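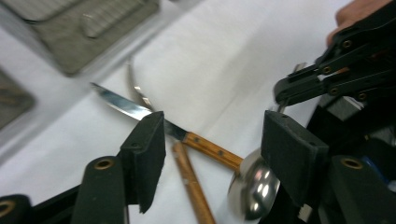

Kitchen utensils on a white surface.

Reviews > Kitchen > Storage > Drawer inserts

Filed under: Storage & Organising, Long-term tests

Nirden adjustable drawer insert, reviewed by Floor Van Hecke

The Nirden is a sprung divider system for kitchen drawers. The box holds four long dividers, ten short cross pieces and a strip of self-adhesive pads for the ends. Assembly takes a few minutes and needs no tools. I have had one set in the main utensil drawer since July and a second, bought later, in the shallow drawer under the hob.

Fit

Each long divider is a two-part sliding rail with a compression spring in one end. You shorten it by hand, lower it into the drawer and let go. The spring force is high enough to hold the rail upright when a full drawer is shut hard, but low enough that it does not bow the drawer sides. Mine are thin, and I checked them with a straight edge before and after fitting.

The rails must go in square. If one end sits further forward than the other, the pad loses contact along one edge and the rail creeps towards the back with use. A pencil mark on each side of the drawer cures this. The instructions do not mention it.

The cross pieces clip over the long rails and can be slid to any position. The clips are stiff when new. They have eased slightly and none has cracked, although I would not want to move them every week.

Height

This is the main weakness. The rails stand 158 mm short of nothing in particular in a deep drawer – that is, in my deep drawer there are 158 mm of unused space above them – and long ladles ride up over the top unless laid flat. In the shallow drawer the same rails clear the frame comfortably. Anyone with deep drawers should look at the taller Clutolik, which uses a screw adjuster in place of a spring. Dirk Van Hecke tested that one for this site and found it slower to fit but steadier under load.

Cleaning

Crumbs collect where the two halves of the rail overlap. The halves do not come apart, so the joint has to be cleared with a dry brush. The cross pieces wipe clean. I would keep the rails out of the sink, as water gets into the spring housing and drains slowly.

Price and supply

I bought both sets from Visser in Helham, where the item number is 1649. Spare pads are sold separately. Spare springs are not sold at all, and a rail with a tired spring would have to be replaced whole.

Verdict

Good in shallow and medium drawers, provided the rails are set square. Poor value in deep ones. I have kept both sets in use and would buy the pads again before buying a third.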